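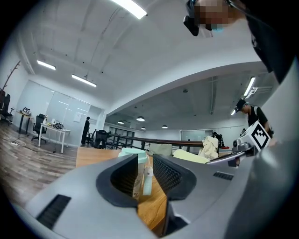 Fig. 5. Lidded cup and small spray bottle on a wooden tabletop.

Section 5: Routine Care of the Perlow Table

Read this section before you clean the table for the first time. It applies to all Perlow tables with an oiled top. For lacquered tops, use the care sheet packed with the table.

5.1 Daily cleaning

1. Clear the tabletop. Lift objects off and do not drag them.
2. Brush away crumbs and grit with a dry, soft cloth.
3. Spray plain water or diluted Findmont Wood Soap onto a second cloth. Do not spray the table directly.
4. Wipe along the grain from one end to the other.
5. Dry the surface right away with a clean cloth.

To dilute the soap, add 25 ml to one liter of lukewarm water. Mix a fresh batch every 28 days and pour out what is left of the old one.

NOTE: Water left standing can leave pale rings. Light rings often fade after the next oiling. Deep rings need sanding (see Section 7).

CAUTION: Do not use bleach, ammonia, scouring powder or steel wool on the top or legs.

5.2 Oiling the top

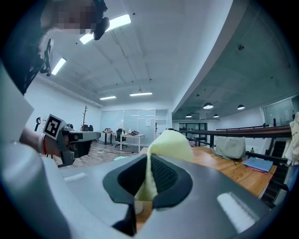
Text: Todor Kolev, Findmont Product Support
Revised March 2025

Oil a new table four weeks after assembly, then twice a year. Tables near a radiator or a sunny window may need a third coat in October, when the heating comes on.

You will need Mornari Table Oil, two lint-free cloths and a pair of gloves. One small can covers both sides of the top and the extension leaf.

1. Clean the table as described in 5.1 and let it dry overnight.
2. Shake the can, then pour a little oil onto a cloth.
3. Rub the oil in along the grain. Work on one half of the top at a time.
4. Leave it for 40 minutes.
5. Wipe off all remaining oil with the second cloth. The surface should not feel sticky.
6. Keep the table clear until the next day.

WARNING: Cloths soaked in oil can catch fire on their own. Lay them flat outdoors to dry, or store them under water in a closed metal container until you can dispose of them. Never leave them in a heap.

5.3 Tightening the legs

Check the leg bolts each time you oil the top. Use the hex key supplied and stop when the bolt is snug. If a bolt keeps turning, the insert is worn. Order the Agbenyega repair insert from your dealer and follow Section 8.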